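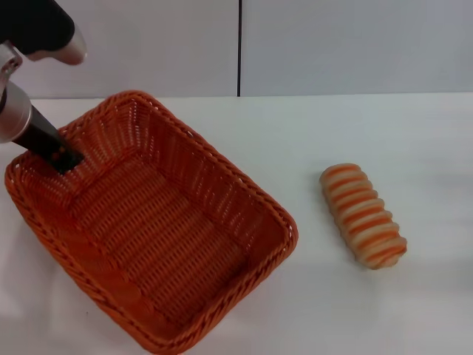 Ticket 1030: gripper fingers, spares and what to put in next year's budget
Opened by: Milagros Quiambao
Status: waiting on customer

Hi Mulell support, me again! I'm trying to get our equipment request in before the end of September and I'm stuck on fingers. We run one arm on a bakery packing job, bread rolls into those woven baskets with the thick braided rim, and I need to know what to order before somebody upstairs picks a number for me.

What I've got so far: the long black fingers reach down inside the basket fine, but the weave is full of little openings and the tips like to find them. When that happens the arm stops with a force warning and I have to jog it back up by hand. It happened three times yesterday morning. I don't think anything is bent (I laid a straightedge on both fingers and they look good to me), but I'm not an expert.

Things I've tried:
- Slowed the approach into the basket. Fewer stops, but now we're slower than the person who used to do it, oops.
- Raised the release height by 30 mm. No more snags at all, but a soft roll lands kind of hard.
- Swapped to a smooth-sided tub for an hour. Zero stops. The store wants the baskets though, so that's out.

So here's my money question. Your quote has a set of wide-tip fingers at $400, and Trillari quoted us about $3000 for a whole soft gripper with its own controller. I'd love to go cheap. Will the wide tips still get hold of a long spiral roll without squashing the ridges? And do they fit our wrist, or is there an adapter hiding on page two?

Reply from Mulell support, 2:15 pm
Hi Milagros, wide tips bolt straight on, no adapter. They're too broad for most basket weaves. For soft bread, please add the silicone pads, sold separately. We can lend you a set to try first. Which grip force are you running now?

Update from me, 4:40 pm
Oh, a loaner would be perfect, yes please! Ship it to the Irnham building, not the main office, or it'll sit in the mail room forever. I'll look up the grip force when the shift ends. Can you also send a price for the pads and one spare set of regular fingers? I want them on the same line of the request. I'm leaving the Trillari quote open until I've run the loaners with real rolls, and Lappalainen in purchasing needs the part numbers in writing, so please put them in the ticket.

We use cookies to improve your support experience. Accept all | Manage settings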